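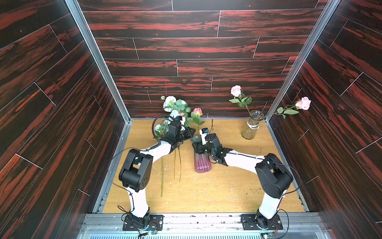
Flower arranging with two arms, partway through a bouquet.

Home | Opinion | Bench Notes | Standards | About

Write the reset down, please

I've been reading other people's task sheets for a good while now, and I have a complaint. Everybody writes lovely instructions for the task, and almost everybody gives the reset one line. "Return objects to start." That's it! Return them how? Which start?

Take flower arranging, which looks like such a gentle little job. You've got two arms, a couple of ribbed glass vases and a pile of artificial stems, and the sheet says to put the flowers in the vase. Fine. But one vase has string around its middle and the other doesn't, and they are not interchangeable if you care about grip. Does the tied one start at the back? Is it allowed to have roses in it already? Two careful people will answer differently, and by the end of a Wednesday you have two different tasks filed under one name.

I learned this at Drutel, where I spent a summer in Clelville helping to tidy up a batch of 1000 recorded runs. Faisal Arain had the desk across from mine and he kept a paper notebook of every question he couldn't answer from the sheet. Not one of those questions was about the robots. They were all things like "does a dropped stem count?" and "who decides when the vase is full?" I thought he was being fussy (I may have said so, out loud, more than once). By August I was borrowing the notebook.

So my first rule, if I got to make rules, would be that the starting layout gets as much space on the sheet as the task does. Say which items go on which side. Say how much variation you want, too, because some is good for you. If the stems should lie at any old angle, then write "any old angle" and people will stop lining them up like cutlery.

My second rule is about glass. We are all far too relaxed about glass.
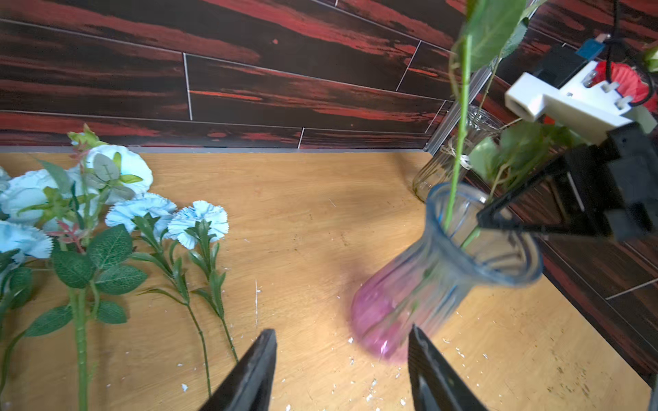

A vase that leaves the tabletop needs its own line in the procedure, even if it's only going up a couple of inches. Which arm holds it while the other one works? What does the operator do if it starts to slip: let go, lower it, or call a stop? I want that decided before the shift and printed where people can see it. The Navarro template does have a box for "fragile items," but it's a yes/no box, and yes is not a plan.

And then there's the tabletop. Artificial flowers shed. So does nearly everything else you hand to a gripper all day, and you end up with crumbs and fluff and little white specks all over the wood. I've heard people argue that you should wipe down between every run so the data stays clean, and I've heard others say real kitchens are messy, leave it alone. I could live with either one! What I can't live with is a set where the first 50 runs were wiped and the rest weren't and there's no note anywhere saying so. My own preference is to sweep every 30 runs and log it. It takes 2 minutes.

Now, the pushback I always get is that longer sheets don't get read. There's some truth in that. Cladex put out a sheet last year that was so long people just taped the first page to the booth and threw the rest in a drawer. But I don't think length was the trouble there. The first page was all background, and the part an operator needed at the bench was buried near the back. Put the reset on page one. Put the stop rule right under it, in big type. The history of the project can go in the drawer with my blessing.

I'd also like the people who run the arms to be allowed to edit the sheet. They find the holes in it first, and at most places I've worked they had to send a request and wait while everyone carried on guessing. Give them a pen. Date the changes, keep the old versions, and let the next shift read what got changed before they touch anything.

Faisal still has the notebook, by the way. I've asked him to type it up and he keeps saying after the next batch.

Related
- What counts as a dropped object?
- Labeling two-arm tasks without losing your mind
- Stop buttons: where yours should be
- Reader letters on the wipe-down question

This site uses cookies to remember your settings. Accept | Manage preferences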